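Workshop Materials, Unit 4: Work Surfaces and Sample Blocks
Handout, revised 3/7/22

A perforated metal table is a good base for bench exercises, but the holes are a nuisance with small parts. Edges catch, and a block set over a hole may not sit flat. The usual remedy is a board laid on top. Board and table are treated as separate layers in your notes – record the finish of each.

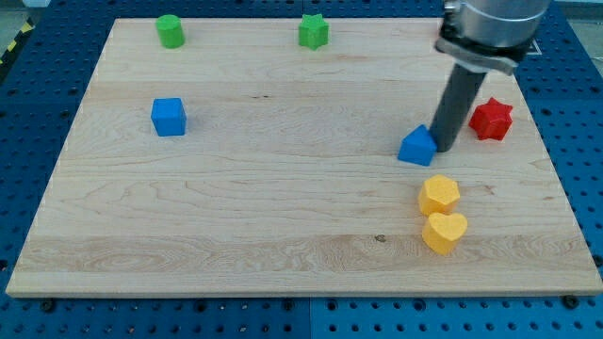
Mivside, course instructor

Light maple on blue perforated metal gives strong contrast for saturated colors. Note the wavy band of grain across the lower third of the board and the small dark marks near the middle. Neither needs sanding out. Grain direction should be recorded before any layout is drawn.

The blocks are sorted by form first, color second. Cube, cylinder, triangular prism and six-pointed star prism are the terms used in this unit. Two stars of different color, green and red for instance, go under one form heading.

For the May session, read Furkdale sheet 35 and draw the top and side views of a star prism.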